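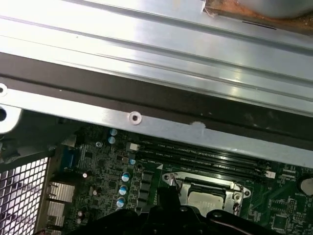

Turora Electronics Reuse Workshop | Members' Newsletter

What a lovely, crowded, slightly overheated afternoon we had at the Tesen open day! For those who couldn't come along on Saturday, 17th February, I promised Chantelle Masilela I would write it up while it was still fresh, and she has been kind enough to read it through and fix the parts where I got the names of things wrong (there were several).

Tesen is the automation shop over on McGrath Street, in the long building behind the tile warehouse, and they have been working on getting a robot to do some of the jobs that we do at our own benches on Tuesday nights, only with a good deal less chatting. Their project is called Fornemeo. The idea is that old workstations come in by the pallet and the useful parts come out again in good enough shape to go into something else. Thirteen of us made the trip, which is more than we got for the picnic in September, and I think that tells you something about our membership.

After coffee and a tour of the loading area, where I was a little too interested in their shelving, we were taken through to the demonstration. They had a big silver workstation on the table with its insides showing, the sort with a ribbed metal case that weighs as much as a small child. Chantelle ran the session and talked us through it very patiently. She began with the gripper in over the motherboard, down by the processor socket, and stopped there a good long while so that people could ask their questions. The memory slots were empty, and she explained that she always does memory early on, so the arm has more room to work in.

What surprised me most was how much time goes into the approach. I had pictured something quick and a bit fierce, like the car factory films, and it was much more like watching my father thread a needle. The black fingers come in low over the board, and there are capacitors standing up all along one side, and a little ledge of metal above, and you find yourself leaning over as if you could help. Several of us were leaning. I know I was!

The part everybody had come for was the processor. Those of you who have bent a pin or two in your time will know why the room went quiet. The chip is held upright by its edges between the jaws, and Chantelle told us that learning how firmly to hold it had taken them the best part of the winter. Too light and it slips, too hard and you have a very small, very expensive mess.

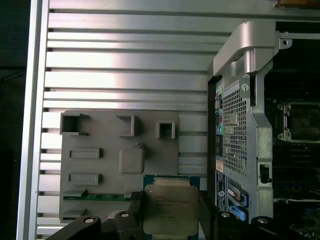

The processor in the gripper's jaws at the Fornemeo demonstration.

Afterward there was plenty of time to ask things, and we used all of it. Somebody wanted to know what the robot finds hardest, and the answer was cables, with old stickers a close second. Somebody else asked how many practice runs they have logged so far, and Chantelle looked it up for us: 3,760, counting the bad ones. I asked whether it would be putting us out of business, and she laughed and said that she would gladly trade it for two of our regulars on any machine with a broken latch.

Tesen has offered to have us back later in the year, in smaller groups of 4 so that everyone gets a proper turn near the table. There is a sign-up sheet on the corkboard by the parts cabinet, and if you were squeezed in at the back this time, please put your name down first. Closed shoes are required, and the parking is behind the building, past the second gate. The first gate looks right but takes you into the tile warehouse, as our lead car found out.

Many thanks to Chantelle and to everyone at Tesen for the coffee, the patience and the very good lemon cake.

Home News Open Benches Events Parts Wanted Join Us Contact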